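Mallel Town Council

The Mallel Town Council is the governing body of Mallel, a town of some 2,000 people in Biton County. It has five members, elected at large to four-year terms, and a mayor who is elected separately and votes only in a tie. The council sets the property tax rate, adopts the zoning code and approves business permits, including those for alcohol and tobacco sales.

History

Mallel was governed by the county until it incorporated as a town. The first council had three seats and met in the depot on Rosenthal Street. Two seats were added after the annexation of the Dokano tract, a strip of former orchard land east of the creek. The tract was zoned for light industry and later for retail.

The council moved to the present town hall when the depot was sold. The building was formerly a feed store, and its meeting room holds 100 people.
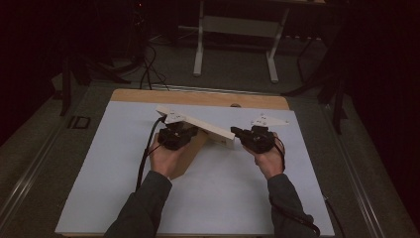
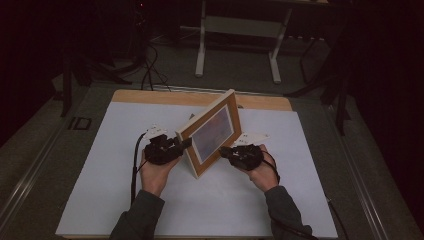
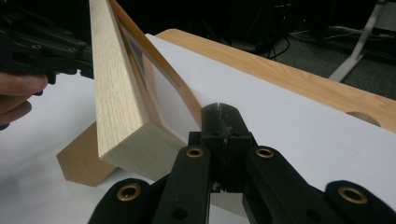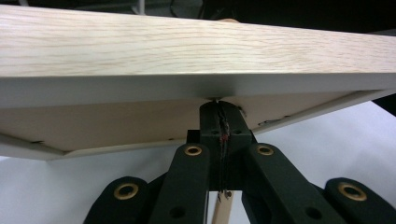
Second and third pictures: a wooden picture frame. Fourth: a board with light wood grain and a white front edge.

Elections

Council elections are held in April of odd-numbered years and are nonpartisan. Two seats are filled in one cycle and three in the next. Candidates must have lived inside the town limits for at least a year and must file a petition signed by registered voters. A vacancy is filled by appointment until the next regular election. A member who misses four regular meetings in a row gives up the seat.

Permit ordinance

The council's best-known action is the permit ordinance, which requires a public hearing before any new store may sell alcohol, tobacco or cannabis. It was introduced by Yolanda Ferreira, then a council member, after a liquor store opened next to the elementary school. Business owners on Rosenthal Street opposed the measure and collected enough signatures to force a referendum. Voters upheld the ordinance with 70 percent in favor.

Latrice Nakamura, who was mayor at the time, had asked the council to exempt existing stores that change owners. The exemption failed on the first vote and was adopted in a revised form the following year. It applies only when the store stays at the same address.

Meetings

Regular meetings are held on the second Monday of the month. Public comment is taken before the first agenda item. Minutes are kept by the town clerk and posted at town hall.

See also

Biton County Commission
Dokano annexation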